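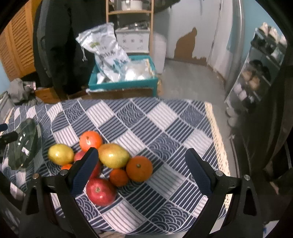
Garba Chukwu asked that the pad check be done before the first grasp of every session, and that wording has been kept in item 1.

Astden Home Trials
Hand-held gripper checklist, household sites
Issued Apr 23, 2021. Replaces the January sheet.

Section A – Gripper

1. Finger pads seated flat on both inner faces, no lifting at the corners.
Result: Pass.
2. Pivot pins and screw heads flush. No play when the fingers are opened by hand.
Result: Pass.
3. Fingers open and close over the full range without catching.
Result: Pass, with comment. Slight stiffness near full closure. Recheck after 100 cycles.
4. Device log number entered on the Plodora register.
Result: Pass. Entry 442.

Section B – Table and objects

5. Cloth lies flat where objects are to be picked up. Fringe or trim kept clear of the fingers.
Result: Pass.
6. Fruit sound, with no splits or leaking skin. Bruised pieces are to be withdrawn and noted.
Result: Pass.
7. Bowl stable when touched at the rim by one finger.
Result: Pass.

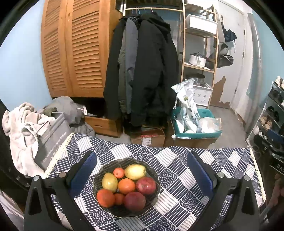
One operator wrote that item 7 should also be repeated each time the bowl is refilled, as the balance changes with the load. The request is reasonable and will be considered for the next issue of the Skukel procedure.

Section C – Room

8. Floor beside the table clear for the operator's full reach. Bags, boxes and clothing moved back.
Result: Action required. Clear to the marked distance before the next session.
9. Second operator's working side agreed aloud before starting.
Result: Pass.
10. Session stopped after 17 minutes for a rest of at least four.
Result: Not assessed at this visit.

Comments are to be entered on the day of inspection. Open actions go to the Odukoya site office for sign-off.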